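Lendeno wagon gets a longer wheelbase for spring

Lendeno has confirmed that the next version of its Mollah wagon will go on sale in March, starting with the Harnberg and Firkwood dealerships. The car keeps its current name and most of its current engines. What changes is the body behind the front doors.

The wheelbase is now 2,792 mm. Most of the added length goes to the rear seat, which has been the main complaint from owners since the first Mollah came out. The back doors are longer and open wider, so getting a child seat in and out should be easier. The cargo floor sits a little lower than before and is level with the bumper, and the cover now rolls up with one hand.

There are 2 engines at launch, a gasoline four-cylinder and a plug-in hybrid. The diesel is gone. Lendeno says it sold too few of them last year to pay for another round of emissions work. The hybrid keeps its battery under the rear floor, and it does cost some space -- the small storage well is missing on that version, and there is no spare tire.

All-wheel drive is offered on the gasoline car only. Towing with the hybrid is limited to a small utility trailer, so anyone with a camper should look at the gasoline model or wait for the heavier-duty package that the Harnberg dealer expects in the fall.

Inside, the climate controls are real knobs again. The previous car put them in the touchscreen, and the dealer in Firkwood told us it was the first thing people brought up on a test drive. The screen is the same size as before but sits higher on the dash. The heated steering wheel is standard on the upper trim and a $340 option on the base car.

Members who have already put down a deposit on the outgoing model can move it to the new one at either dealership. Bring the original receipt. The price for the old car will not carry over.

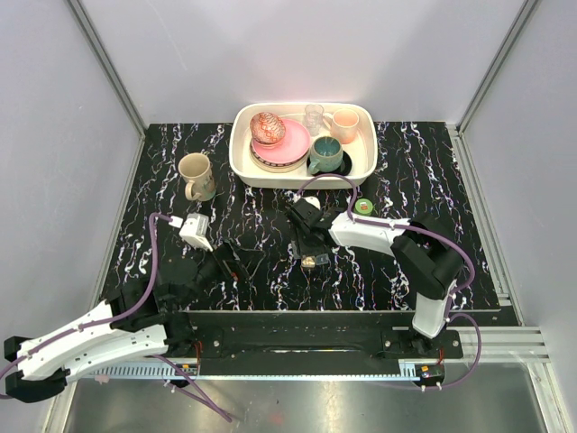
Paint choices are the last thing still being settled. White, black and silver are certain, and the upper trim adds a dark blue and a new green. We have only seen the green on a sample card, and it is hard to judge from that, but the teal-green mug on the black saucer is close to it. The light peach-pink of the mug behind it is nothing Lendeno will sell you. Order books open in February, and the color list should be final by then.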